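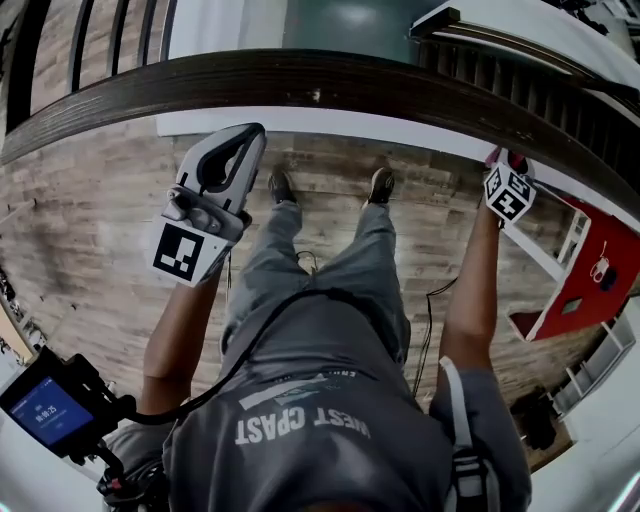 What went wrong with the May recordings?

The short version: the gripper and the video stopped agreeing with each other. We'd record somebody picking things up with the handheld gripper, feed the lot to Enis (our arm, the one on the bench at Plumton) and Enis would close its jaw on thin air, then carry nothing very carefully across the bench. I thought it was quite sweet the first time. By the ninth I'd gone off it.

Was it the arm's fault?

No, and I owe Enis an apology for all the swearing. I swapped a motor, re-seated every connector I could reach and recalibrated the jaw twice before I looked at the recordings themselves. If you've got the same trouble, please look at the recordings first! It would have saved me most of a week.

So what was it?

The cable. It runs from near the gripper to the recorder, and if you let it hang down the body it gets tugged every time you stretch out for something. A hard tug was enough to break the connection for a moment. The recorder carried on counting quite happily, so the clock on the little screen looked fine, but a chunk of gripper readings had gone missing. Our software (it's called Imo, I wrote most of it, so this bit is my fault) closed the gap up without telling anyone. Everything after the tug then landed too early against the video.

How many recordings were affected?

14 out of 91. Four of those were so bad I deleted them. The rest I could mend by hand, lining up the moment the jaw shut with the moment it shut on screen. Dull work, radio on.

Can I tell just by watching one back?

Sometimes. Go to the last grasp in the recording and compare the jaw reading with what the hand is doing. The error adds up as you go, so the start nearly always looks perfect and that's how it got past me. Don't judge by the first minute.

The newer version of Imo stops dead and complains if it finds a gap. It's a bit shouty about it, sorry.

How should I wear the cable, then?

Up the sleeve side and clipped at the shoulder if you've got a strap there, with enough slack left for your arm to go out straight. Put your arm right out and wave it about before you press record. If anything pulls, start again. I also want any spare loop tucked in and well away from your hip — see the next one.

Did anybody get hurt?

No, but we had a near miss and I'd like people to know about it. I was recording at the top of some stairs, had a loop of cable hanging by my hip, and it hooked itself over the end of the banister as I turned round. It pulled me sideways and I dropped the gripper. I didn't fall. I did sit down on the top step for a while and have a think.

Can I still record near stairs or railings?

You can record beside a railing, yes. Please don't walk up or down steps with the kit on, don't lean out over a rail to get a better reach, and don't hold anything out past it if there's someone underneath. The gripper isn't very heavy but I wouldn't want it on my head.

Do the black and white markers matter for this fault?

Not for the cable business, but they make it far easier to mend. Imo uses the square marker on the gripper and the patterned cube to work out where things are, so keep your fingers off the patterns as best you can. Hold the cube lightly. If a marker gets scuffed or starts to peel, print a new one and don't try to colour it in with a pen (I tried, it was worse).

Is Sin affected too?

Sin is the older arm and it learnt from a different set of recordings, all made before we changed cables, so no. Sin has its own problems. There's a separate page for those and it's longer than this one.

What if Enis does grab at nothing?

Stop it with the red button on the bench, not by getting your hand in the way. An arm that's missed once will often go straight back for another try, and it doesn't know you're there. Write down the time and which task it was on, then leave it off until I've looked at the log.

Do you want old recordings sent in again?

Only if they were made in May. Run them through the new Imo first and send me the ones it moans about — just those, please, my disk is nearly full.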